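25 February 2022
By Staff Reports

The rabbit barn at the Pollock fairgrounds is cold in February, and the woman who has run the county's 4-H rabbit project for over 30 years keeps her coat on while she talks. She had come in to check cages ahead of the spring workshop, and she kept checking them through most of the interview.

Enrollment opened in January. She said 35 youth have signed up for the rabbit project so far, most of them from Povis and the farms along the Aron road. Last year the number was lower, and the show was held with families waiting in their trucks until their class was called.

“I didn't care for it, but the kids got to show,” she said. “They did their work all winter and somebody looked at their rabbits. That was what I wanted.”

She grew up with hogs and came to rabbits when her oldest child joined the club. The family had no room for a steer and no money for one either. A rabbit could live behind the garage.

“We bought two does and a buck out of the paper,” she said. “One of the does was a buck. So we learned that first.”

Checking the sex of a rabbit is still the first thing she teaches. After that come ear tattoos, toenails, teeth, and how to carry the animal to the table with its head tucked under the arm. Members as young as 5 may bring a rabbit for the Cloverbud class, which is not judged. Showmanship starts at the older ages, and that is where she spends most of her time.

“A judge can tell who has handled the rabbit and who picked it up that morning,” she said. “The rabbit tells on them. I say ten minutes a day, on a piece of carpet, on a table. Put your show shirt on and do it. They think the shirt is silly until the rabbit gets a claw hung in a short sleeve.”

Long sleeves are required at the Pollock show. So is a tattoo in the left ear, and she said she turns at least one family away every year over it. She doesn't like doing that. She holds a tattoo night the month before the show and brings the pliers herself.

Asked what has changed, she mentioned feed prices before anything else. A bag that her members used to buy with chore money now takes some planning, and a few families in Balon have started ordering together and splitting it up on a Saturday. She also said the record books have improved.

“It used to be you'd get a book with the same pen all the way through, and you knew it was done the night before,” she said. “Now they keep it on the phone and copy it over. The weights are right. I can see when a litter came and what they fed.”

She does not plan to stop this year. She would like to hand over the market pen class, which takes 4 evenings of weighing, and she has asked two former members if they would take it. One has said maybe.

“I'd still come,” she said. “I'd sit on a bucket and keep my mouth shut, or try to.”

The spring workshop will cover housing, breeding records and showmanship practice. Members should bring a rabbit in a carrier with a solid bottom, a towel or carpet square, and their project book. Rabbits with runny noses should stay home. Families without an animal yet are welcome, and a list of breeders in the county will be on the table by the door.

“Buy from somebody who'll answer the phone in July,” she said. “That's when it gets hot and you'll have questions.”
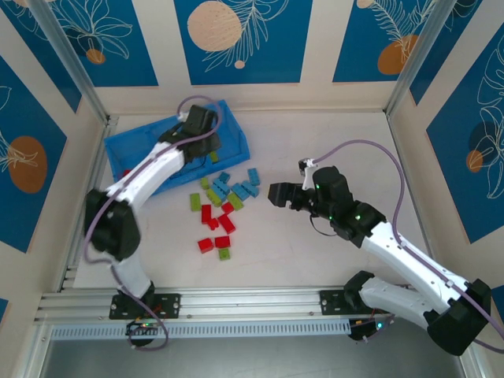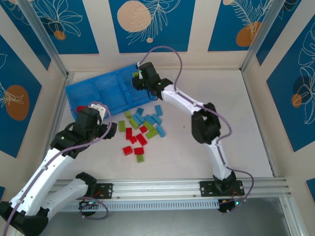

Two robot arms reach over toy building blocks, in both photos.

Sign up for our newsletter to get local news in your inbox every morning. You may unsubscribe at any time.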